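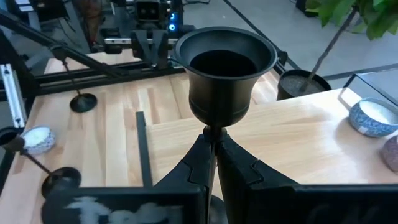

I've been meaning to write up the open day at Cornthorpe ever since I got home, and as my notes are already going soft at the corners I'd better get on with it. They let in 28 of us this time, split into two groups, and mine got the safety talk first. I groaned a bit. I take it all back, it was the best part of the day!

The talk was about house rules, meaning the ones the lab writes for itself on top of the published standards. Their view is that a standard tells you what a risk assessment should cover, and then you still have to decide who is allowed to reach over the table and when. Cornthorpe's own sheet is two sides of A4 and lives on the wall (the old one ran to 22 pages and was, by all accounts, propping up a printer). It was last revised in February, after they moved the benches round.

A few I scribbled down. Arms parked before hands go in. Whoever is at the controls says "clear" out loud and waits for a reply. Anything that can shatter gets noted on the day's sheet along with where it was put. No lanyards, which had several of us sheepishly tucking things into our shirts. Every stop gets logged too, even the boring ones, and the log had reached entry 3312 when we were there. I asked if people really bother with the boring ones and was shown a whole page of "stopped, fetched pen".

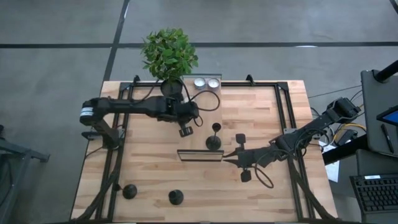
Floor marking was where our group got properly argumentative. Somebody from a packaging firm wanted painted walkways and nothing else, and the lab prefers tape so they can shift it when a bench moves. You could follow the black tape over the concrete behind the table easily enough, though I'd have liked a brighter colour myself. The other long discussion was cables. An arm with its cable looping out from the wrist needs room for that loop as well as for the arm, and with a plant and tealights standing on the same table you've plenty to snag. Their rule is to move the arm slowly through its whole reach with everything laid out before a session begins. I'm pinching that one for our place.

After that came coffee, and a table of handouts from two suppliers, Telov and Koris. Telov had a decent checklist for checking gripper force, very plain, one page. The Koris one was glossier and I left it on the bus, sorry Koris. There was also a demo of Fang, the lab's bit of software for booking benches, which won't let you start until you've ticked off the day's sheet. It has had 1000 bookings through it so far. I did wonder whether people just tick without looking, and the reply was that they swap the order of the boxes every so often.
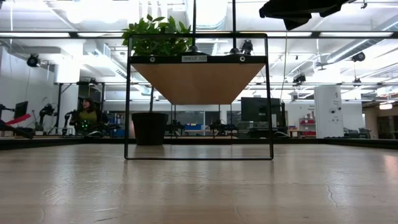 Do you need a second person in the room when you're running an arm at low speed?

At Cornthorpe you do, whatever the speed. The second person doesn't have to be at the same bench, but they do have to be within earshot and know where the stop button is.

That came up in the questions at the end and I was glad someone asked, as we've been wobbling on it at work for months. We ran over, the other group was waiting for our chairs, and I never got to ask about training records. Parking is round the back by the bins if you go, and take a jumper for the talk room.

Posted Sep 7, 2023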